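Workshop notebook, pens and small repairs
Tuesday, April
Written by Ulla Ljungberg

8:40. Started with job 2613, the burgundy piston filler from Jenő Csizmadia. He says on the slip that it "drinks but does not hold." I filled it with plain water and left it nib down over a paper towel for 30 minutes. The towel had a wet ring under the section and another, smaller drop had come at the back by the turning knob. So there are two leaks, and I must not mix them up when I write the bill.

The back one I understand. The piston seal is worn on one side only. I looked at it with the loupe and the lip is flat there, almost polished. When I pushed the piston by hand I felt it goes easy for the first half and then it catches. Ottó tried it too and he thinks the tube is a little oval. I measured it three times across and got the same number two times and a different number once, so I do not trust my calipers for this. To ask Tímea for her small bore gauge.

The front leak is more difficult. The section was glued before by somebody, and the glue is yellow and hard like old varnish. I do not want to use strong solvent near this plastic. On job 2390 I did exactly that and the threads became soft, and we had to make a new section for our own money. This time only warm water and patience. It is in the cup now, I change the water when it is cold.

10:15. The new seals from Madico came in the post. The packing list says black, in the bag they are gray. The size is correct on the ones I tested. I pressed one on the spare piston and it sits well but it is more stiff than the old kind. With silicone grease it moves okay. Without grease it squeaks, and a customer would return the pen the same day. Gizella, please do not use the gray ones in the smaller pens until we know if they shrink.

Ink test for the same pens. I wrote the usual page with Kundix blue on the cream paper and on the cheap copy paper. On the cream it is nice, with some shade at the end of the strokes. On the copy paper it spreads and looks like a wider nib. Then the same with the Fodeck blue-black. It starts dry. If the cap is off for the time I need to read one letter, the first stroke after is white. I had this before and blamed the nib, but now I had a nib that I adjusted myself and know well. So I think it is the ink. Bottle is put on the shelf with a question mark on the lid. 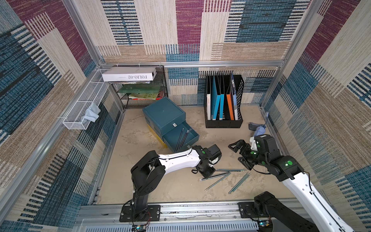

Teal-green pencils lying in two groups under the grippers.

13:20. After lunch the section came free. It turned with a small crack sound and my heart stopped, but it was only the glue. The threads are good. I cleaned them with a wooden toothpick and did not use the brass brush. Some glue is still in the deepest part and I will leave it there.

The feed is not the original one. It is a little shorter and has fewer fins, and this explains a lot. There is a gap between the feed and the inside of the section where a fingernail can almost go. Ottó says put a thin layer of shellac and forget it. I prefer to ask Sárközi if they have the right feed in their drawer of old stock, as they had one for the green pen in winter. Wrote to them, no answer yet. If they do not have it, I will do as Ottó says and write it clearly on the slip, so that the next person who opens it does not curse at me.

Nib: medium, gold, tines not level. The left one was higher. I corrected it with fingers only, very small movements, and looked after each one. Now it writes smooth in the down stroke and has a little tooth to the left. I did not touch it with the abrasive paper. Mr. Csizmadia wrote on the slip that he likes to feel the paper, and when he signs he turns his hand in a strange way, so I want him to try it here before I take any metal away.

15:50. Tímea brought the gauge. The tube is oval, so Ottó was right and I owe him a coffee. The difference is small, and the gray seal, being stiffer, may in fact be worse here than an old soft one. We found one soft seal in the tin with the mixed parts. Fitted it with grease, filled with water, nib down again in the rack with a dry towel. I will look tomorrow morning before I open the mail.

To do:
Answer from Sárközi about the feed.
Write to Madico about the color and ask if the material is also changed.
Fodeck ink again, with a different nib, wide one.
Order cream paper, the last pad is thin.
The lamp over the left bench is blinking again. I changed the bulb and it is not the bulb.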